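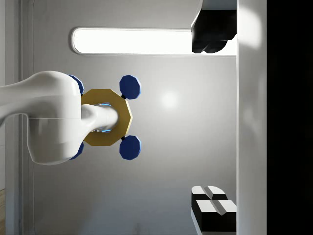

Slide 1. Hi everyone, welcome! Quick show of hands – who still owns a turntable? (wait)

Slide 2. My first deck was a secondhand Kutance. Hum on the left side, and I loved it anyway.

Slide 3. Room first, gear second. Pull the speakers 30 inches off the wall and sit down again. The bass gets so much cleaner!

PLAY track 2, Man-sik Han on cello. Let it run to the bow change – don't talk over it!!

Slide 4. Same track, speakers back at the wall. Ask what they lost.

Slide 5. Thanks to Dariusz Tomaszewski for lending the Irinon amp. Questions, 15 min. Next meetup is in January.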